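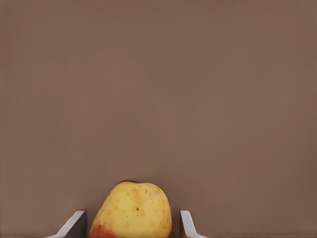
Wrist view in the simulator, fingers open, potato waiting.

How many potato demos before I'm allowed to stop?

Asked by Ghada Khasawneh, May 22, 2021
Tags: simulation, imitation learning, grasping, data collection

I'm gathering teleoperated demonstrations in sim for a pick-up-the-potato task. The wrist view is attached so you can see what the policy sees. The plan was to record 50 demos, train a small behavior cloning policy overnight, and show my manager a robot that picks up a potato. I have the 50 demos. What I don't have is a robot that picks up a potato.

What it does instead is come down very nicely over the potato, get to more or less the view in the picture, and stay there. Sometimes it closes the fingers after a long think. Sometimes it drifts up a little, comes back down, and thinks some more. I've watched it do this for so long that I've started to see its point of view.

Details, in case they matter:

- Inputs are the wrist camera and the gripper opening. No overhead camera. Dmytriv (our in-house sim wrapper) supports one, but turning it on breaks the lighting for reasons the wrapper's author took with him to Gomthorpe.
- Actions are end effector deltas plus open/close.
- One potato model, one skin texture, plain brown surface. Position and rotation are randomized on reset.
- I recorded everything myself with a gamepad. I'm not good with a gamepad. I tend to stop above the potato, check both sides, and then close.
- Training loss looks great. It's the best looking thing in the project.

My manager read somewhere that the number is 500. At my current pace that's the rest of my natural life. Is it really just a matter of more demos, or am I doing something dumb? Both is an acceptable answer.

3 answers

Answer 1 (accepted), by Lalit Bhatt

Both.

Reread your own bullet about the gamepad. You stop above the potato, check both sides, then close. During that pause the camera image barely changes and the recorded action is zero, over and over. Your policy sees one image at a time and has no idea how long it's been sitting there. If most of the frames with that view are labeled "do nothing," then doing nothing is the correct answer, and the low loss is telling you it learned it. You've trained a faithful copy of a person hesitating over a potato.

Things to try, cheapest first:

1. Plot the action magnitudes for a few episodes. You'll see a flat stretch right before the close. Mine looked like Kansas.

2. Drop the frames where the action is near zero and the gripper command isn't changing. Keep every frame around the close itself. Retrain on what you've got before recording anything new. This costs you an evening.

3. Feed the policy a short history, or have it predict a chunk of the next 5 actions or so and execute the whole chunk. Chunking got me past this exact stall on a peg task at Farkmont. History alone made it worse for me, as it learned to copy its previous action, and the previous action was zero.

4. If you do record more, decide where you're going before you press record and go there in one motion. Do your checking on the way down.

5. Record some starts that are already off: fingers too far left, too high, rotated badly. Right now I'd bet all your demos arrive tidily over the middle, so when the policy ends up somewhere untidy it has nothing to go on. I'd take 60 demos with a third of them starting in an awkward spot over 500 of your current ones.

One more thing, from looking at your picture. The potato is right down at the bottom of the image with only its upper part showing, the fingers are down there too, and everything above is brown. That's a lot of pixels for a table. If you're resizing the whole image before it goes in, the interesting part comes out tiny. Either tilt the camera toward the fingertips or crop the lower part and keep the resolution. Moving a camera in sim is free, enjoy it while it lasts.

Comments on this answer:

Ghada Khasawneh: Plotted it. The flat stretch is longer than the rest of the episode. I'd like to delete this question and my account.

Lalit Bhatt: Leave it up, I get this one every December from the new students and now I can send a link.

Ghada Khasawneh: Filtered the pauses, cropped the image, no new demos. It closes on the potato most times now, and lifts it some of those times. Trying chunks next. Accepting this before I find a new problem.

Answer 2, by ternent_user

Have you tried more data? We used Ternent for collection and just left it running with a scripted picker. You know the potato pose in sim, so nobody has to touch a gamepad. Got 500 overnight.

Comments on this answer:

Lalit Bhatt: Scripted is a fair suggestion and I should have mentioned it. Add some noise to the approach, though, or every demo is the same demo.

ternent_user: we did not add noise. they were the same demo

Answer 3, by gripper_of_last_resort

Not an answer to the stall, but you'll hit this after. Your potato has a big reddish-orange patch on the lower left and one very dark spot to the right of center. With one texture, those are the best landmarks in the image, and the network will probably use them to work out which way the potato is turned. Swap in a cleaner potato and it may be lost. Ours was steering by a sticker.

Randomize the skin, or at least the hue and where the blemishes go. Do the surface color as well. If your wrapper can't swap textures at reset, make a handful of variants by hand and pick one at random, it's ugly but it takes less time than arguing with the wrapper.

Also vary the size. I can't tell from the view how much clearance the fingers have, but a potato that's a bit fatter might be an education for everybody.

Comments on this answer:

Ghada Khasawneh: Tried it with the texture turned off. It went down next to the potato and closed on the air with total confidence. New question coming.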